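How I Clear My Desk With One Bin (and Keep It Clear)

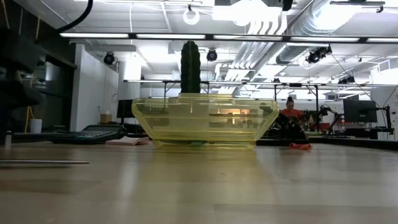 6 min read

I have tried every desk organizer going. I've had the mesh ones, the bamboo ones, the rotating one that flung my paper clips across the room the first time I spun it. They all did the same thing for me, which was give my clutter a nicer address. So for the past few months I've been using a single plastic bin, and my desk has stayed usable for longer than it ever has before (my record until then was three days).

I like a yellow one that lets the light through. You can tell there's something green down at the bottom without lifting anything out, and that matters more than I expected. When I used a solid gray box I forgot what was in it the minute I walked away, and I once bought the same glue twice in one week because the first tube was sitting in there the whole time.

What you need

A bin with some height to it and a wide opening
A damp cloth and a dry cloth
A trash bag
A paper recycling bag or box
A timer, or your phone
A pen and a scrap of paper

You don't have to buy anything. Mine came out of the kitchen! If you do go shopping, bring a tape measure, and check how deep your desk is before you leave the house. My friend Afshin Karimi ordered a gorgeous Stiltero tub and it hung over the back of his desk so far that he had to move the whole thing away from the wall.

Step 1. Pick a home for the bin

Do this before you touch any of the mess. I put mine toward the far side of the tabletop, a little right of the middle, with the keyboard pushed back on the left and papers lying in between. I'm right-handed, so I can drop things in without looking. If you're left-handed, flip it all around.

The front part of the desk is for whatever you're doing right now. That's my only firm rule. I used to have my pen cup and my mug and my stapler all parked up front, and I worked on a patch the size of a dinner plate.

Step 2. Set the timer for 12 minutes

I settled on 12 after trying 20, which was long enough for me to sit down and start reading old letters. Twelve keeps me on my feet. Put on some music, start the timer and go.

During this round, everything small and loose goes in the bin. Pens, cables, tape, lip balm, that one screw you're keeping because it must belong to something. Don't sort! I know, it feels wrong to throw it all in together, but sorting as you go is how a short job eats your evening. Obvious trash goes in the trash bag and everything else goes in the bin.

Leave the papers where they are for now. They get their own step.

Step 3. Wipe the top

Once the small stuff is off the desk, push the keyboard up, and wipe. Go along the planks if your table has seams like mine, not across them, or you'll just drag crumbs into the gaps. Damp cloth first, then the dry one right behind it. A glossy finish shows every streak, so I do the dry pass twice and crouch down to check it against the light.

I turn my keyboard over and give it a few taps over the trash bag while I'm at it. I won't tell you what came out in September.

Step 4. Deal with the papers

Make one pile. Don't make a "to file" pile and a "to read" pile and a "maybe" pile, you'll end up with a desk covered in piles. Pick up each sheet once and decide: recycle it, or put it in the one stack that stays.

My stack is all pale pink paper, and I love that. I got the idea from Rozália Bartoš, who teaches the bookbinding class I go to, and who prints anything she still has to act on in one color. White paper is reference, pink paper is a job. It's such a small thing, but I can look at the desk from the doorway and see how much is waiting for me.

The stack goes flat between the keyboard and the bin. If the ends are starting to curl up, put it under a heavy book overnight.

Step 5. Empty the bin on purpose

Now you can sort. Tip the whole bin out onto a towel (the towel saves your nice clean tabletop, and you can gather up the corners if someone needs the desk) and go through it.

Things you use every day go back in the bin. Things you use once in a while go to a drawer. Things that belong in another room go in a heap by the door, and you carry the heap out when you're done, all in one trip. If you walk each item to its place as you find it you'll end up in the kitchen making toast. I speak from experience.

The first time I did this I counted, because I was curious and a bit horrified. There were 714 separate items on or in my desk if you include every staple that had gotten loose, and I did include them.

When you refill the bin, put flat and heavy things at the bottom and tall things standing up along the sides. A bin with sloping sides is narrower at the base than you think, so don't try to force a notebook all the way down. Let it lean.

Step 6. Allow yourself one nice thing

A totally bare desk makes me gloomy, and when I'm gloomy I start bringing things back to it. So I have one tall item that's there only because I like it. Right now that's a cactus, a single dark green column with bumpy ribs and a rounded top, and it pokes up above the rim on the left. It gives you something to look at when you're on the phone, and it makes the whole corner seem finished.

Choose something upright if you can. A wide bowl or a tray is an invitation, and you'll have coins in it by dinnertime.

Step 7. Write down the leftovers

There are always a few things you can't place. A scrap of red-orange material is lying to the right of my bin, all crumpled up, because I haven't decided if it's going to be anything. Fine! Write it on your scrap of paper with a note of what you need to decide, and tape the paper inside a cupboard door. Anything still on the list the next time you do a full clear-out goes.

Keeping it up

Every evening I do a tiny version, three minutes at most. Small stuff in the bin, pink pages squared up, quick wipe. I empty the bin fully when it gets so full that things stick out past the rim, or when I can't find the scissors, whichever happens first. It's usually the scissors.

A few things people have asked me

Can I use two bins? You can, but try one first. I did two for a while and the second one turned into a place for things I was avoiding.

What about cords? Cords you use daily can hang off the side of the desk. The rest get wound up with a bit of yarn around the middle and go in the drawer, with a paper tag saying what they charge. Tag them the day you buy the gadget, because in a year you'll have no idea.

Does the plastic scratch the table? Mine hasn't, but I lift it when I move it. If your base is rough, stick a few felt dots underneath. Wash the bin with dish soap and warm water and let it dry upside down before you put paper in it.

My desk is shared, will this work? Give each person their own color of bin and agree on whose side is whose before anybody starts tidying. My sister and I skipped that part and she is still asking me about a ruler.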